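Section 4. Wall-Mounting the Wenthorpe First Aid Cabinet

Choose a wall you would be willing to explain to an inspector. The Wenthorpe weighs 12 pounds empty, and a well-stocked one weighs enough to find out what your drywall is made of.

1. Hold the mounting plate level, with the Kullar logo at the top. Mark both upper holes in pencil. Marker works too, for as long as you own the building.

2. Drill, insert the anchors, and drive the screws until they are snug. Stop there. The anchors do not reward enthusiasm.

3. Hang the cabinet on the plate and press down until both tabs click. One click means one tab.

CAUTION: Do not mount over a radiator, a sink, or a door that opens toward the cabinet. Ointments dislike the first two and foreheads dislike the third.

4. Fit the 2 shelves. The deep one goes at the bottom, where the Varma burn kit will fit. It will not fit anywhere else, although you are welcome to spend an afternoon confirming this.
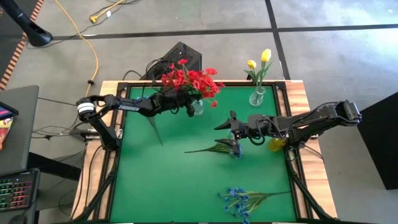 5. Load the supplies with expiration dates facing out. Bandages belong at eye level. Tweezers will migrate to the back of the top shelf wherever you put them.

6. Close the door and turn the latch a quarter turn. The seal on the latch should break with a light pull. If it takes both hands, refit it.

NOTE: The door hinge is rated for 300 pounds of nothing whatsoever. Please don't hang coats on it.

Replacement seals are sold by Nindeson under part number 1285. Check the contents every June and write the date on the card inside the door.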